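Gripper kits: trial news

The Stenton hand-held pair came in Tuesday, two grippers plus straps, spare fingertips and a charger. Loan is 8 weeks, then we buy or send back. Dresgate have the same kit on offer till the end of August, 11 percent off if you take two pairs. Tempting. Not decided.

First impressions. Light enough. Strap fiddly, do it up before you pick up the second one. Rubber tips good, jaws open wide. Manual is bad, 40 pages and the bit on pairing is on page 37 or therabouts. Ask Prultham for their short version, much better.

We've started on tableware, plates and bowls first, glass later. Both hands on, one person per table please.
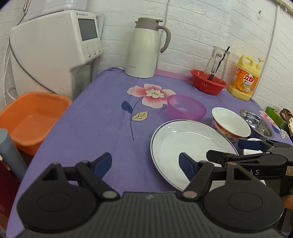
Booking a slot

Sheet is on the door of room 87. Mornings are going fast, afternoons still open. Put the pair back on charge when your done. Spare tips are in the Radulović box, top shelf.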